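Mavo Says Its Desk Pass Will Save the Small Office. The Contract Says Less

5 Oct 2020

FULTBY - Mavo, the flexible workspace company, wants small businesses in Fultby to stop signing leases and start buying passes. Its new product, the Mavo Desk Pass, went on sale last week with a brochure that promises "the end of paying for empty chairs." Anyone who reads as far as the terms will find that the empty chairs are still in there. They have been given a different name.

The pitch goes like this. A company pays a monthly fee for each employee. The employee books a desk at a Mavo location when one is needed and works from home the rest of the time. When business is slow, the company drops a few passes. When business picks up, it adds them back.

The brochure calls this paying for what you use. It's a good phrase, and plenty of owners who spent the spring sending rent to a landlord for rooms they couldn't enter will want to believe it. But the minimum term is 24 months. During that time a customer can reduce its number of passes only at a quarterly review, and only with a month's written notice before the review. A firm that misses the window pays for the full quarter whether anybody comes in or not.

Mavo says the notice period lets it plan its capacity. That may well be true. Landlords say much the same thing about leases.
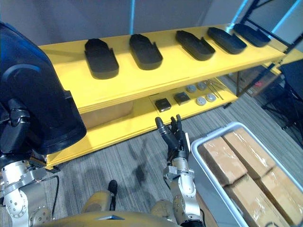 Then there's the question of how many desks stand behind the passes. The company's main site will be Fosimley, the former insurance building near the Fultby rail station, which it took over in June. Mavo says Fosimley will hold up to 447 desks once the upper floors are fitted out. The number is on the front page of the brochure, in large type. The number open today isn't in the brochure at all. Asked for it, the company said the building was being opened in stages "in line with local guidance and member demand" and declined to give a figure.

Nor would it say how many passes it plans to sell for each desk. That ratio is the whole business. Like a gym, a shared office makes its money when members pay and don't show up. There's nothing wrong with that as long as everyone understands it. The trouble starts when all the members want the same mornings, and the terms are frank on this point if you get to page nine: a pass gives the holder the right to request a desk, subject to availability. There is no refund if the request is turned down.

Meeting rooms are billed separately. So are lockers, mail handling and any use of the building after 7 p.m. Coffee is included.

A consulting firm, Gezer, wrote the study that Mavo quotes in its advertising, the one that says small companies that switch to passes see a "marked drop in occupancy costs." Gezer's report is available on request, and it is worth requesting. The savings are worked out against a traditional lease at full price, with the tenant paying for its own furniture, cleaning, internet and reception. No allowance is made for the discounts that landlords in Fultby have been handing out all summer. The report also assumes that each employee comes in on two days a week. At three days, by the report's own table, most of the savings are gone. That table is in the appendix and has not made it into the ads.

Mavo paid for the study. It says so in the footnotes, to its credit, and says Gezer had full control of the findings.

None of this means the pass is a bad deal for everybody. A company whose lease is about to run out, with a small team that mostly likes working from home, could come out ahead. It would get a business address and a front desk, and it would be spared the job of shopping for chairs. If it really does need a room full of people once or twice a month, it would have somewhere to put them, assuming it books early. For a firm in the middle of a lease, the sums look very different. The rent doesn't stop because a pass has been bought, and Mavo's offer of "transition support" comes down to a free hour on the phone with an adviser who also sells passes.

Owners should take a hard look at the deposit, too. It is set at one quarter's fees and is returned within 90 days of the end of the contract, less any charges. What counts as a charge is left to a separate document, the house rules, which Mavo can change by posting a new version online.

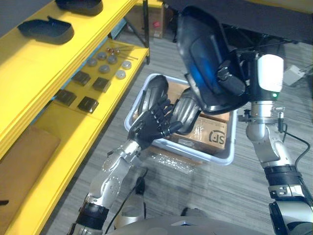 One pass holder at Fosimley, reached by email, said the criticism was overdone. The holder had been using a desk there since the doors opened, had never been refused a booking and considered the fee fair for what was on offer. The old office had cost more and the heating never worked. Still, the same person admitted to not having read the part about the quarterly review, and wrote back later to ask which page it was on.

It is page six.

Mavo said in a statement that its terms were "clear, competitive and standard for the sector." It said it had heard from a great many Fultby businesses looking for a more flexible way to work, and that interest in the pass had gone beyond its expectations. It didn't say what the expectations were, or how much of the interest had turned into signed contracts.

The company also said it would consider a shorter term for very small firms. No date was given for that, and there is no mention of it in the paperwork now going out to customers. Until it's in writing, an owner would be wise to price the pass on the full term and at the number of employees on the payroll today.

The introductory rate is open to companies that sign before the end of the year. The brochure describes it as a one-time offer. The rate after the first year is listed as "prevailing."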